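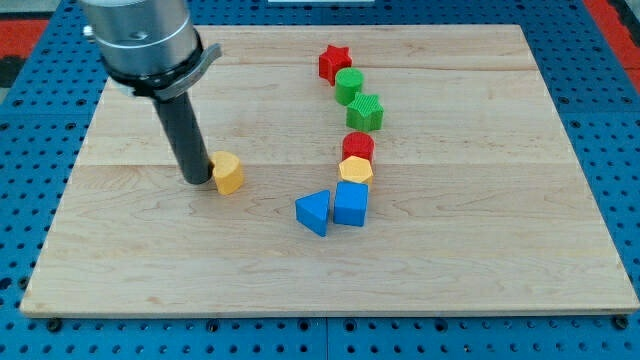 Yellow block, push rod, maple-colored board. Robot club, second half of the term.

Workshop Tips > Clubs & Classrooms > Tabletop Setups

Print this page | E-mail to a friend

Search tips: enter keyword GO

Board and block tips from the robot club bench

Notes from a term of block pushing with the students. Typed up fast between sessions, so no particular order. Most of it works for any kids' shop table, arm or no arm.

The board

Put a wood board on top of the pegboard. Blocks catch on the holes and the students end up blaming their code. We went through two boards. First one cupped over the winter, rocked like a bad cafe table, and the Rorik team lost a whole afternoon to it. Lay a straightedge across before you buy. Check both diagonals.

Joined planks are OK if the seams are flush. Run a fingernail across. If your nail clicks, a block will too. Card scraper, light strokes, with the grain. Then 220 paper and stop there. Too slick is as bad as too rough, blocks skate past the target.

No furniture polish!! Someone did this in May. Took mineral spirits and a lot of rags to get back. Wipe with a barely damp cloth, dry right after. Put the rags flat outside to dry, never balled up in the bin.

Ease the edges with a block plane or just sandpaper. Sleeves and forearms thank you.

Stopping the creep

Board walks a little with every push and by 4:30 all the positions are off. Squares of rubber shelf liner under the corners fixed it for us. Double-stick tape holds better but it's misery to get off. If you must, warm it with a hair dryer first and pull slow.

Pencil a tick on the table at two corners so you can see if it moved. Soft pencil. Not marker, we are still looking at the marker.

Blocks

- Dust them. Felt scrap glued to a stick does the sides of the stars, a cloth just skips over the points.
- Sticky block = juice or glue, usually. Warm water, drop of dish soap, dry on a rack over night.
- Round ones roll if they tip over. Stand cylinders up before anybody hits start.
- Give the first target some elbow room. Ours is the yellow one with the curved side, off by itself near the rod, the rest bunched up further over. Beginners get a clean first push and then can worry about the crowd.
- Curved sides spin when you push off center. Flat sides forgive more. Let the new students find that out on the cube.
- Store in a shallow tray, one layer. Deep bins chip the paint.

The push rod

Wipe the tip before each session, grit down there scratches wood. Set the height with a folded index card: slide it under, should just drag. Virk team skipped the card and we have a nice groove to remember them by. (Groove filled with wax stick, melted in, scraped flush. Can hardly feel it.)

Hands off the board when the arm is live. One person on the stop button, and that person doesn't also hold the laptop.

Light

Overhead is fine, shadows stay short. Close the blinds on the sunny side or the color code goes funny with the yellows and the students chase it for an hour. Stolletti team tuned theirs on a cloudy day and had to redo teh whole thing.

Clean up, 19 minutes if they don't argue

Arm parked first. Blocks in the tray, board wiped, brush the crumbs off the pegboard, vacuum last with the soft head. Tape the day's log inside the cupboard door. Odier team is up to run 286 and their sheet is falling down, somebody please bring better tape.

Tips by Quentin Courtois. Send yours in, short ones get used first.

Filed under: Workshop, Kids & School, Wood Care

Print this page | E-mail to a friend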